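Visit Report: Household Handling Laboratory, Vallham

Prepared by Estrella Magaña for the Garcia Extended Care Network

In October, four members of the Network's operations staff visited the Vallham laboratory to learn whether machines are ready to take on any part of our residents' laundry and room service. Our host was Dr. Zulmira Bragança, head of the handling group. The visit began at 9:30 a.m. and closed shortly after lunch.

Dr. Bragança opened with a short talk on the state of the field. Washing and drying have been done by machine for decades. Sorting, pairing and putting away have not, and these steps take up most of the paid hours in our own laundry rooms. The laboratory has chosen socks as its main test item. A sock is small, has no fixed shape, and is easily confused with its neighbor when both are dark.

The group gathers its training material by having people do the work with hand-held grippers, so that a robot arm fitted with the same fingers can later learn from the recordings. The collection now holds 1274 recorded tasks. Abílio Correia, who manages the sessions, explained that each one starts with a single garment on a bare table and moves on to mixed piles once the operator is steady.
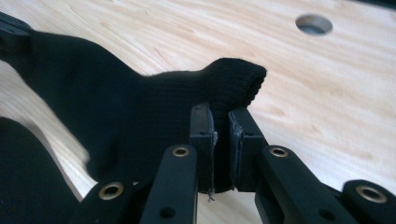
We were then shown the robot station, known in the building as Paltine. It was given a basket of clean laundry and asked to pair socks for one resident. It completed 5 pairs while we watched, at a pace well below that of an experienced attendant. Two dark socks of different lengths were matched in error, and one item had to be picked up from the floor by staff. The laboratory reports a success rate of 87 percent for single socks laid flat. It does not yet publish a figure for full baskets.

Horácio Vilela of our Zolldale residence asked about cost and supervision. Dr. Bragança replied that the station should not be left to run without an attendant, and that she would not quote a price for a system still under study. The delegation appreciated the plain answer.

Other chores were discussed briefly. Wiping tables is further along — bed making is not being attempted at this site.

The delegation recommends no purchase in the coming budget year. Tâm Châu will remain in contact with the laboratory and has asked to observe a trial with towels and pillowcases, which make up the larger share of our daily load.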